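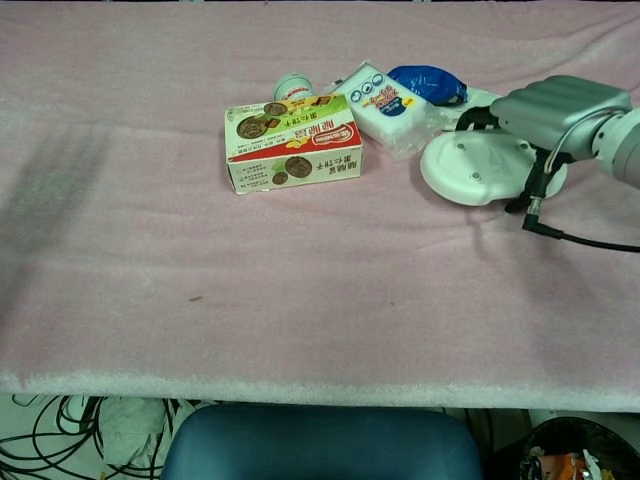

Snack box and wrapped package on a pink fleece blanket.

Care of Silver and Plated Ware

Wash silver by hand in warm water with mild soap, and dry it at once with a soft cotton cloth. Polish only when tarnish is visible — plated pieces wear through at the edges. Rub in straight lines, never in circles. Keep rubber bands and newspaper away from stored silver. Engraved items should be brought to the Valcárcel workshop for cleaning each October.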